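The Drawer of Bits

I've been putting it off since May, and if it hadn't rained I'd have put it off until Christmas, but the hall cupboard has finally been emptied. Well, mostly emptied. There's a bag of coat hangers still in the bottom that I've decided I can live with.

The cupboard itself wasn't so bad. Coats on one side, hoover on the other, boots in a heap. What did for me was the crate on the shelf, the one where things have gone to wait ever since we moved to Astside. You know the sort of crate I mean. Something comes off something else, you don't know what it is, it looks important, so in it goes. Over the years that adds up to an awful lot of important things!

My plan was to do it properly this time. I put an old dark cloth down so I wouldn't lose the little bits, made a big pot of tea, and started taking things out one by one. I had three piles in mind: keep, charity shop, and the tip. By half past ten there was a fourth pile, which was just things I'd picked up, turned over a few times and put down again.

Some of it was easy. Two bicycle lights, both dead, both with batteries that had gone furry. A spare plug for the bathroom basin. The instructions for a Zullus slow cooker we gave away before we moved, in nine languages, with the guarantee card still tucked inside. A tin of Breton biscuits with no biscuits in it, only curtain hooks, and I was so cross about the lack of biscuits that I had to go and find one before I could carry on. A jam jar of picture hooks, which I was pleased to see, as I bought another 200 of them last spring when I couldn't find these ones.

Then you get to the middle layer, and it all slows right down. The middle layer is where the parts live. Plastic parts, metal parts, half of a thing, the end of a thing. I can spend ages on one of them, peering at it from all sides and trying it against whatever else is in reach. Does it screw on? Does it clip? Has it got a friend somewhere?

Up close, something cylindrical and something in white plastic: 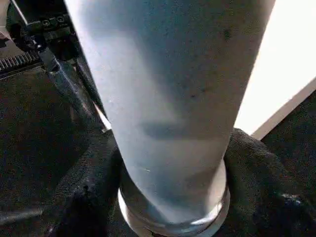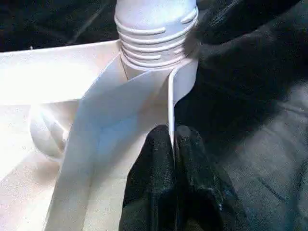

My rule, and I'm quite proud of it, is that a part with a thread on it gets one more chance than a part without. A thread means somebody meant it to go into something, and there's always the hope that the something is further down the crate. Anything smooth has to make its own case. Anything cracked goes straight out, however fond of it I am (goodbye, blue funnel).

I did try looking a few things up. There was one little grey bracket with a number moulded into it, and I typed that in and got a page from Adams, the hardware place near the station, offering me a pack of 240 of them. Two hundred and forty! I've managed for years without knowing what one was for. It's gone in the tip pile, and I fully expect the kitchen cupboard door to drop off as a result.

By dinner time I'd reached the bottom, which was mainly rubber bands, a bit of gravel, and a raffle ticket. Number 400, green. I've no memory of the raffle but I do hope we didn't win anything nice.

So, what I've ended up with. The keep pile now lives in two old ice cream tubs with lids, one for metal and one for plastic, and I've written on the lids with a proper marker so there can't be any arguments. I did think about buying one of those lovely storage units with all the tiny clear drawers, and I got as far as measuring the shelf for it, but I know myself. I'd fill every drawer by the weekend and then start a new crate on top. The tubs can get as full as they get, and when a lid won't shut, something has to come out. That's the theory, anyway.

The charity shop bag was smaller than I'd hoped. A set of napkin rings, a doorstop shaped like a hedgehog, four picture frames and a jigsaw of a harbour, 1000 pieces, that I can't promise is all there. I've put a note in the box saying so. I always think it's a bit mean to give away a jigsaw without a note - there's nothing worse than getting to the sky and finding a hole in it.

The mystery pile is still on the side in the kitchen. I've given it until the end of the month. Every time I go past I pick one up and have another think, and last night I worked out that a flat curved piece I'd been puzzling over belongs to the bathroom bin, where it has been missing for so long that I'd stopped thinking of the bin as broken. I fitted it back on and then made everybody come upstairs and watch me open and shut the lid. They were very polite about it.

Next it's the cupboard under the stairs, which has paint in it, and a tent, and I think possibly the other half of the stepladder. I'm going to need more tea. If anyone has a good way of working out which half-tins of white paint go with which room, please tell me, as I've got six of them and they all just say "white" on the lid in my own handwriting.

Recent posts
Curtains, round two
What I did with all the rhubarb
A very small shelf
The great sock amnesty
Moving the bookcase (again)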